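Ticket 332 -- second gripper for teardown cell, budget question
Last updated 16th February

Need a decision before March. One arm, one gripper, and CPU removal is the slow bit. Vesora quoted 178 per set of fingers, Honditz wants around 50 more but ships in 6 days. Camera mount extra from both.

Socket approach with current fingers, Dell case on its side: 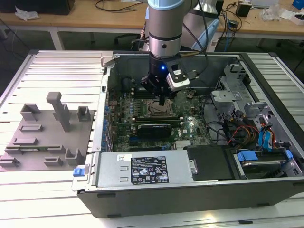

Update from Duyên Khương

Don't buy a whole gripper yet. Fingers only, spare set, same bracket. Fixture plate stays, we print those ourselfs. Tranen can do a torque check but that's next years money -- leave it off.

Still open: does the finger width suit the smaller sockets? Asked Vesora for a drawing, no reply yet.

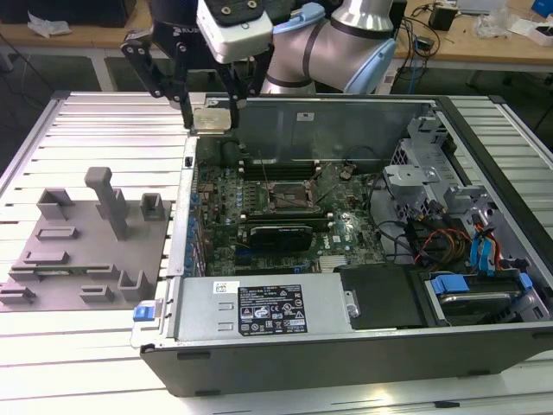
CPU in the fingers, socket lever up.

Status: waiting on quote, Bạch to aprove
2 comments · 0 shares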